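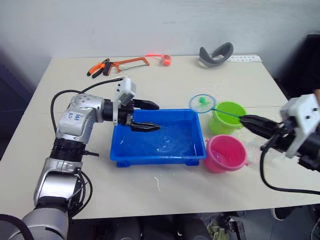

Wasser umzufüllen und Gegenstände daraus herauszufischen gehört in Kindertageseinrichtungen zu den Tätigkeiten mit dem geringsten Materialaufwand. Über die Auswahl des Materials wird entsprechend selten gesprochen. Orest Kravets befasst sich bei Cesten, einem Ausstatter für Krippen und Kindergärten, seit mehreren Jahren mit kaum etwas anderem. Der Grundaufbau, von dem er im Gespräch ausgeht, passt auf einen weißen Tisch: eine blaue Kunststoffwanne mit flachem, leicht ausgestelltem Rand und kurzen Füßen an den Ecken, daneben ein rosa und ein limettengrüner Eimer, dazu ein kleiner Kescher mit langem, dünnem Griff und ein grüner Spielfisch, der in das Netz passt. An jedem dieser Teile lasse sich etwas falsch auswählen, sagt Kravets, und bei den meisten Sets aus dem allgemeinen Handel sei auch an mindestens einem etwas falsch ausgewählt.

Kravets hat Kunststofftechnik studiert und zunächst Behälter für die Lebensmittelverarbeitung ausgelegt. Den Wechsel zu Spielmaterial beschreibt er als kleiner, als er klingt. »Eine Wanne ist eine Wanne. Sie muss stehen, sie muss dicht sein, man muss sie leeren und reinigen können. Der Unterschied liegt in der Belastung. In der Produktion wird eine Wanne gehoben. In der Kita stützt sich jemand mit beiden Unterarmen auf den Rand.«

Der Rand ist für ihn deshalb das erste Kriterium. Ein gerade hochgezogener Rand biegt sich unter seitlicher Last nach innen und federt zurück, sobald das Kind die Arme wegnimmt. Dabei schwappt Wasser über. Ein nach außen gestellter Rand verhält sich steifer und führt Tropfwasser, das an der Innenseite hochläuft, wieder in die Wanne zurück. Die Neigung darf allerdings nicht zu groß werden. »Wenn der Rand zu flach ausläuft, wird er als Ablage benutzt. Dann liegen dort Becher, und die Becher fallen herunter.« Bei der Wanne Corna, die Cesten selbst fertigen lässt, wurde die Neigung zwei Mal korrigiert, beide Male nach Rückmeldungen aus Einrichtungen. Von den Zwischenständen steht noch je ein Exemplar in Kravets' Büro. Er bewahrt darin Kabelbinder und Dichtungen auf.

Die Füße an den Ecken werden nach seiner Erfahrung unterschätzt. Ein glatter Wannenboden, der vollflächig auf einer glatten Tischplatte steht, saugt sich fest, sobald ein Wasserfilm darunter gerät. Beim Versuch, die Wanne zu verschieben, löst sie sich ruckartig, und der Inhalt läuft in Bewegungsrichtung über. Mit Füßen bleibt ein Luftspalt, und unter der Wanne kann gewischt werden, ohne sie zu leeren. Als Nachteil nennt Kravets die Durchbiegung des Bodens bei hohem Wasserstand. Eine Verrippung auf der Unterseite behebt sie, erschwert aber die Reinigung. Cesten hat sich bei Corna für einen etwas dickeren Boden ohne Rippen entschieden. »Teurer im Material, billiger im Streit mit der Hauswirtschaft.«

Zum Füllstand hat er eine feste Meinung. Viele Einrichtungen füllen die Wanne zu hoch, in der Annahme, mehr Wasser ergebe mehr Spiel. Für das Keschern genügt eine Schicht, in der das Netz flach untertauchen kann. Steht das Wasser höher, verliert das Kind den Fisch aus dem Griffbereich des Netzes und nimmt die Hand. »Dagegen ist pädagogisch nichts einzuwenden. Aber dann braucht man den Kescher nicht.« Unabhängig von der Füllhöhe bleibe die Wanne unter Aufsicht, auch bei sehr wenig Wasser, und werde nach Gebrauch sofort geleert. Diesen Satz bittet er ausdrücklich stehen zu lassen.

Am Kescher unterscheidet Kravets drei Bauteile: Ring, Netz und Griff. Der Ring soll rund und geschlossen sein und sich beim Eintauchen nicht verwinden. Ovale Ringe findet er für jüngere Kinder ungeeignet. Wird der Griff in der Hand gedreht, ändert sich bei ihnen die wirksame Öffnung, und das Ergebnis ist schwer vorherzusehen. Ein farbig abgesetzter Rand hat nach seiner Darstellung einen praktischen Zweck. Unter Wasser ist ein durchscheinendes Netz kaum zu erkennen, der Ring dagegen zeigt, wo die Öffnung liegt. Über die Farbe lässt sich streiten. Ein blauer Ring über blauem Wannenboden hebt sich schwächer ab als ein roter oder gelber. Im trockenen Bereich, über einem Eimer in anderer Farbe, spielt das keine Rolle mehr.

Beim Netz selbst geht es um Maschenweite und Tiefe. Feine Maschen bremsen im Wasser spürbar, grobe lassen kleine Teile durch oder klemmen sie ein. Spielfische mit abstehenden Flossen verhaken sich in groben Maschen und müssen herausgezogen werden, wobei über kurz oder lang Fäden reißen. Die Tiefe des Netzes bestimmt, ob der Fisch beim Anheben liegen bleibt. Ein zu flaches Netz verhält sich wie ein Löffel, ein zu tiefes wickelt sich beim Wenden um den Ring und gibt den Fisch nicht mehr frei. Der Kescher Lukamis, den Cesten seit einer Überarbeitung in nur noch einer Größe führt, hat ein Netz, dessen Tiefe knapp unter dem Ringdurchmesser liegt. Kravets nennt das einen Kompromiss, mit dem die Einrichtungen zurechtkommen.

Am längsten spricht er über den Griff. Ein langer, dünner Griff verlegt den Schwerpunkt nach vorn zum Ring. Ist das Netz nass und liegt ein Fisch darin, muss die Hand am Griffende ein Drehmoment halten, das im Verhältnis zum Gewicht groß ist. Lukamis wiegt trocken 86 Gramm. »Das klingt nach nichts. Man muss es aber am Ende halten, und der Griff darf sich in der Hand nicht drehen. Ein dünner runder Stab dreht sich immer, sobald die Last nicht genau in der Achse hängt.« Dagegen hilft ein abgeflachter Querschnitt oder ein Umgreifen weiter vorn. Kinder finden das Umgreifen meist selbst heraus. Kravets rät Fachkräften davon ab, ihnen den Griffpunkt vorzugeben.

Schwieriger als das Herausheben ist nach seiner Beobachtung das Ablegen. Der Kescher muss über den Eimer geführt, dort angehalten und gewendet werden. Der Ring hat dabei oft fast dieselbe Breite wie die Eimeröffnung, und das Kind sieht von der Seite schlecht, ob er mittig steht. Manche Kinder legen den Ring auf dem Eimerrand ab und kippen ihn dann über diese Kante. Kravets hält das für die stabilste Lösung. Sie setzt voraus, dass der Eimer nicht kippt. Leere Eimer kippen leicht. Er empfiehlt, in den Zieleimer vorab etwas Wasser zu geben. Ein eingefärbter Rest vom Farbmischen erfüllt denselben Zweck, sofern die Farbe auswaschbar ist.

Auf die Frage, ob zwei Eimer nötig seien, antwortet er mit einer Gegenfrage: wofür. Zum reinen Umsetzen von Fischen genügt einer. Mit zwei Eimern in klar verschiedenen Farben wird eine Sortieraufgabe daraus, und die Fachkraft kann beobachten, ob ein Kind die Zuordnung über mehrere Durchgänge beibehält. Die Aufstellung ist dabei wichtiger als die Anzahl. Steht der Eimer dicht an der Wanne, tropft der Kescher über Wasser oder über dem Eimer ab, und der Tisch bleibt weitgehend trocken. Steht er weiter weg, liegt die Tropfstrecke auf der Tischplatte. Für den Anfang sollen die Eimer den Wannenrand fast berühren, später kann man sie abrücken.

Ein umgerollter Eimerrand bringt nach Kravets zwei Dinge mit sich: Er versteift die Öffnung, und er sammelt Wasser. Bei offenem Profil bleibt nach dem Ausgießen ein Rest in der Rolle, der von außen nicht zu sehen ist. Die Reinigungsanleitung von Cesten sieht deshalb vor, Eimer mit umgerolltem Rand kopfüber auf ein Gitter zu stellen und nach einiger Zeit einmal zu drehen. Seitliche Ösen für den Bügel bezeichnet er als Verschleißteil. Sie reißen in der Regel dort ein, wo der Bügel beim Tragen einseitig zieht. Eimer mit gerissener Öse sortiert er aus, auch wenn sie noch dicht sind. Scharfe Kanten an der Bruchstelle seien mit dem bloßen Auge oft nicht zu erkennen, mit dem Finger schon.

Spielfische prüft er nach einem einfachen Verfahren. Der Fisch wird untergetaucht, zusammengedrückt und losgelassen. Zieht er Wasser, ist er innen hohl und offen und damit nach seiner Auffassung für den Gruppenbetrieb nicht geeignet, da der Innenraum nicht trocknet. Massive oder verschweißte Figuren sind vorzuziehen. Die Größe muss so gewählt sein, dass die Figur nicht verschluckt werden kann, was bei Kindern unter drei einen Teil der handelsüblichen Ware ausschließt. Ob der Fisch schwimmt oder sinkt, entscheidet über die Schwierigkeit. Schwimmende Fische weichen dem Netz aus, sobald es eine Welle vor sich herschiebt. Sinkende bleiben liegen, müssen aber unterfahren werden. Cesten liefert beides gemischt.

Erprobt werden die Teile in einer Einrichtung, die Kravets nach ihrem Träger nur Nzioka nennt. Dort steht ein Wassertisch im Nebenraum, an dem vormittags Gruppen von bis zu fünf Kindern arbeiten. Er sitzt dabei auf einem niedrigen Hocker an der Wand und notiert, was herunterfällt, was zu Boden tropft und wer das Werkzeug wechselt. Gefragt wird niemand. »Kinder sagen, der blaue ist besser, und nehmen dann den anderen.« Die Fachkräfte fragt er später, vor allem nach dem Aufräumen. Die meisten Änderungen der letzten Zeit kamen von dort: ein Loch am Griffende zum Aufhängen, eine Wanne, die sich über die Ecke ausgießen lässt, Eimer, die ineinander passen, ohne sich festzusetzen.

Ausgießen über die Ecke hält er für den unterschätzten Teil des Ablaufs. Eine gefüllte Wanne soll eine einzelne Person nicht vom Tisch heben. Er lässt zuerst mit einem Becher ausschöpfen, woran sich die Kinder beteiligen können, und kippt dann den Rest. Netze werden ausgespült und am Griff hängend getrocknet, mit dem Ring nach unten. Liegend trocknen sie an der Auflagefläche nicht durch und riechen nach wenigen Tagen.

Im April will Cesten einen Kescher mit kürzerem, abgeflachtem Griff in die Erprobung geben. Kravets hat das Muster zum Gespräch mitgebracht und legt es auf den Tisch, wo es zur Seite kippt und mit dem Ring an der Kante aufliegt. Am Übergang vom Griff zum Ring ist eine Linie mit Bleistift angezeichnet. Dort werde noch Material weggenommen, sagt er, der Rest bleibe vorerst so.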